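Emcombe's robot goes back to school
7 Jun 2022

I popped over to the Zendden workshop in Emcombe this morning, expecting a quick chat and a cup of tea, and stayed until lunch! The team there is gathering examples for Pikley, a learning system that's meant to pick up household jobs by copying people. Someone steers the arm through a job, it all gets recorded, and then they do it again. And again. They've got 735 recordings so far. 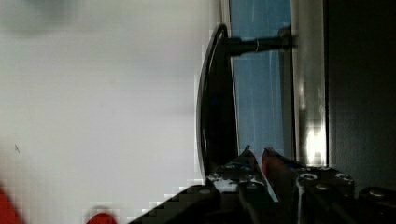
One reader, Voyle Lane Lurker, has already written in to ask why anyone needs hundreds of goes at the same little job, when a toddler gets it in three. Fair question, and I asked it myself. The answer I got was that every go has to be slightly different, or Pikley only learns one exact set of movements.
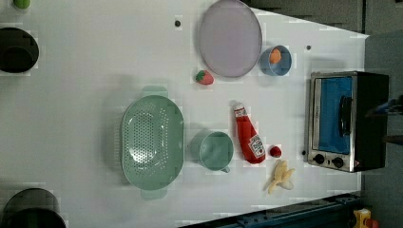

I had a turn at the controls too, and it's much harder than it looks (my first 16 tries went straight in the bin). You're told what to fetch and where to put it, and then things get shuffled for the next go. I kept eyeing the toy strawberry by the big oval plate, which seemed a kinder target than that banana with its peel all splayed out. 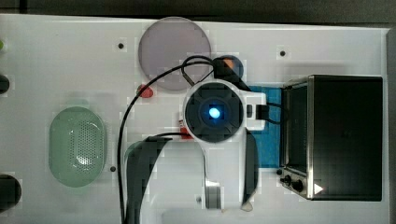 The slow, wobbly attempts get kept as well, as long as the job is finished, so my 17th try may yet be of some use to science.

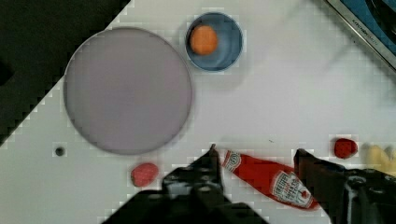 Next up is a batch of 308 goes with new layouts, and the team hopes to have Pikley trying things by itself in August. I'll be back for that. My money's on the ketchup bottle causing trouble, as lying on its side like that it has to be lined up between the two fingers at just the right slant.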